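Plernstead Automation Board > Grippers and End Effectors
Thread: Norkoder wrist camera and tagged finger kit – worth it?

Forby_cell
We are pricing the Norkoder kit for a bench cell: wrist camera, printed fingers, a sheet of fiducial tags and the calibration software. The quote is 1780 before shipping. The work is light assembly, mostly pegs and small blocks. Has anyone run one long enough to comment on tag wear and repeatability?

hzawadzka
We have had one since August. Optics are fine. Mounting is fine. My complaint is the finger surface. The plastic picks up grime below the tag and it does not wipe off with alcohol. The tag itself has held up, and the software still locks on to it when the wrist view is a little soft.

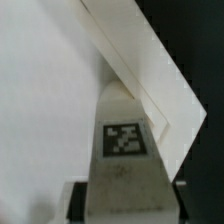
Re: tag wear

lougher_tom
Grime below the tag is cosmetic. What matters is contrast between the black square and its border. Ours failed at the border first, after 3000 cycles, and that was with a paper tag and no laminate. If you print your own, leave a wider quiet zone than the manual asks for.

hzawadzka
I would not call it cosmetic. A dirty finger changes grip on smooth parts. We had slip on coated pegs until I cleaned the pads with a plastic eraser. Agreed on the quiet zone.

Forby_cell
What about tags on the parts themselves? The brochure says the wrist camera can take pose from a part marker at close range.

hzawadzka
It can, within limits. Angled faces are the hard case. With a marker on each of two sloping sides, the one turned away gets narrow in the view and you are down to one useful marker. Focus is fixed, so at very short range both go soft. I set the software to reject anything under its confidence threshold and take pose from farther back.
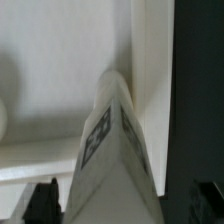

Re: fixed focus

bench_rat_9
Fixed focus is the reason I sent mine back. At 1780 I expect at least a manual ring. You can buy a board camera with a lens mount for 186 and print the bracket yourself.

lougher_tom
You can, and then you write the calibration routine yourself. I did that. It took most of a month and it still drifts when the shop warms up. The kit routine finishes before I am back with coffee.

bench_rat_9
Then you are paying for software. The hardware is not worth the difference.

hzawadzka
Yes, I am paying for software. No argument there. For layout, I keep a flat platform with four tags in a two-by-two grid on the table and use it as the reference. Tagged blocks go to the sides and the cup tray sits in front. Black tabletop, white parts, so segmentation is easy.
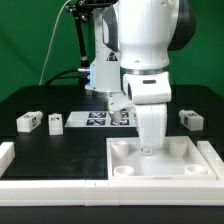

The fixed overhead work is separate from the kit and you should budget for it. Norkoder sells a bracket for 200, but any rigid arm will do. Dress the cables before you calibrate – a stiff one pulling on the mount will show up as an offset you spend a day chasing.

Forby_cell
Useful. Does the license move with the camera or with the controller?

hzawadzka
Controller. If you swap it you have to email them. They answered mine the next morning.
Hubert Zawadzka, Lougher site

bench_rat_9
Mine took longer than that. Get the transfer terms in writing.

Forby_cell
Will do. I have asked for a loan unit and a spare set of fingers and will post cycle counts once it is on the bench.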